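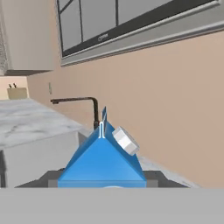
Setareh Ebrahimi
Workshop Editor, Furniture and Interiors

Care and Small Repairs for Postwar Teak and Walnut Furniture

Most damage to postwar furniture is done at home, with a spray can and a damp cloth. The notes below cover routine cleaning, ring marks, loose joints, tired webbing and brass fittings. They apply to solid wood and veneered pieces made between the late forties and the early seventies. Painted and lacquered cabinets need different treatment and are left out.

Identify the finish first

Pick a spot on the underside or the back of a leg. Put one drop of boiled linseed oil on it and wait a few minutes. If the drop soaks in, the surface is oiled or bare. If it beads, there is a film on top: shellac, lacquer or varnish.

To separate the films, touch a cotton swab of denatured alcohol to the same spot. Shellac goes sticky almost at once. Lacquer ignores alcohol but softens under lacquer thinner. Varnish from this period ignores both for a while. Write the result on a piece of masking tape and stick it inside a drawer.

Cleaning an oiled surface

Vacuum with a brush head. Wipe with mineral spirits on a white cotton cloth, working with the grain, and turn the cloth as soon as it shows brown. Old furniture polish comes off yellow and slightly greasy. Keep going until the cloth stays clean. Open a window.

Let the piece stand overnight. Apply teak oil thinly with a lint-free rag, wait 15 minutes, and wipe off everything that will come off. Two thin coats a day apart are better than one heavy one. A heavy coat stays tacky and collects dust, and the only cure is more mineral spirits. Oily rags can ignite on their own. Lay them flat outdoors to dry, or store them under water in a lidded metal can.

Veneer thickness

Factory veneer from the fifties is often under a millimeter. Check the edge of a shelf with a loupe before any sanding. If the edge has been lipped with solid wood, look at a cable hole or a hinge mortise. Sand by hand only, 320 grit, cork block, no more than a few strokes in one place. Power sanders are for tabletops known to be solid.

White rings and black rings

A white ring is moisture in the finish. Rub lightly with 0000 steel wool and paraffin oil, then wipe. On shellac, a pad barely damp with alcohol and drawn quickly across the ring will usually clear it. Do not stop the pad on the surface.

A black ring is iron reacting with tannin in the wood, and no amount of rubbing the finish will reach it. Strip the whole top, apply a saturated solution of oxalic acid, let it dry, rinse twice with distilled water. Wear gloves and a dust mask when brushing off the crystals. Treat the full surface. Spot bleaching leaves a pale disk that is worse than the ring.

Loose chair joints

Take the joint apart completely. Glue run into a half-open joint does not reach the shoulder and makes the next repair harder. Hide glue releases with warm water and a little vinegar on a brush. White glue from an earlier repair has to be scraped.

Test the dry fit. If the tenon slides in with no resistance, glue on a shaving of the same wood and pare it back. Clamp with a band clamp, measure both diagonals of the seat frame, and correct before the glue sets. Leave it clamped overnight.

Rubber webbing

Original rubber webbing hardens and cracks. Press each strap with a thumb; if it crackles, replace the full set. New straps should be cut short and stretched into place. For a seat opening of 100 cm, with a stretch of 7 percent, cut to a little over 93 cm between the clips. Check the groove in the rail for splits before loading it. The 38 mm width fits many lounge chairs of the period, but measure the old clip, as the slot in the frame may be narrower.

Brass pulls and ferrules

Decide whether the brass is solid, plated or lacquered. A magnet will find plated steel. Plated parts get soap and water and nothing else. Lacquered parts with patchy tarnish can be stripped with acetone, off the furniture, and polished or left alone. Patina adds to the value of some pulls, so ask before polishing a set that came with papers or a label.

Remove ferrules from tapered legs by warming the metal with a hair dryer and twisting. If a ferrule will not move, leave it in place and mask the wood above it with two layers of tape.

Placement

Keep wood furniture a hand's width from radiators and out of direct sun. Turn table lamps and bowls to a new position every month or so. Teak darkens in light and walnut goes paler, and in both cases the outline of the object stays on the wood.

Relative humidity between 40 and 55 percent suits most veneers. Put the hygrometer at seat height, away from the window.

Revised Fri 28 May. Joint section checked by Brendan Dolan.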